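I Finally Tackled the Play Kitchen Bin (And Lived to Blog It!)

2024-07-29

So the toy kitchen stuff has been driving me up the wall since April. If you have kids between two and, I don't know, nine, you know the bin I mean. Ours was a big fabric cube from Wasberg that started out as "the kitchen bin" and slowly turned into "the everything bin," and by this summer you could not find a single pretend egg without dumping the entire thing on the rug. Which of course is what happened. Every morning. Before coffee.

I'd been reading up on toy storage for way too long (there is a whole world of people out there with labeled drawers and matching bamboo lids, and I love them, but I am not them). What finally got me moving was a sale at the Clurari outlet over in Gurnville, where they had plain plastic baskets for next to nothing. I bought 5. I only needed three, but you know how that goes.

First thing I did was get rid of the cube. It's too deep! A deep bin is where toys go to be forgotten. A shallow basket is so much better for little hands because everything is more or less on top, and if it does get dumped, well, it's a small dump. I can live with a small dump.

Then I sorted. I made a pile for pots and pans, a pile for pretend food, a pile for utensils, and a pile for what my sister calls "the bits." Put on a podcast for this part. It took me two episodes and a snack. 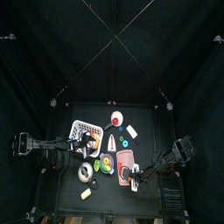
The bits are what really get me, if I'm being truthful. Every play kitchen in the world collects them, and they come from completely different toys. You've got a little white frying pan and a pink cutting board and a toy cleaver, all perfectly sensible, and then right there with them a blue ring, a green ring and a bright blue gear-shaped piece that has nothing to do with dinner. Ours get served as onion rings, so I went back and forth on whether they should leave the kitchen at all. In the end I gave them a zip pouch that hangs on the side of the shelf. If somebody wants onion rings, they know where to look.

The basket question I went back and forth on too. I like the white ones with the little holes along the sides. They rinse off in the tub, the crumbs fall out (why are there crumbs in a PLASTIC food basket, I ask you), and they're light enough for a preschooler to carry to the table and back. The rectangular shape fits my shelf way better than round ones, which leave those silly gaps at the corners.

Pans do not go in the basket. I tried it! The handles stick out and catch on everything, and then the whole basket tips when you pull one out. I put up two stick-on hooks from Wasberg at kid height and the pans hang there now. They've been up for a week and only one has come down so far, and I think that was my fault for not wiping the wall first.

The long utensils were the other headache. Spatulas and spoons won't lie flat in anything, so they're standing up in an old Carré cookie tin on top of the play stove. It looks kind of cute, like a real kitchen - maybe nicer than my real kitchen, which currently has a roll of tape and a flashlight in the utensil crock.

Next up is the dress-up trunk, and I'm already scared of it. If you've found a good way to store capes, please leave me a comment!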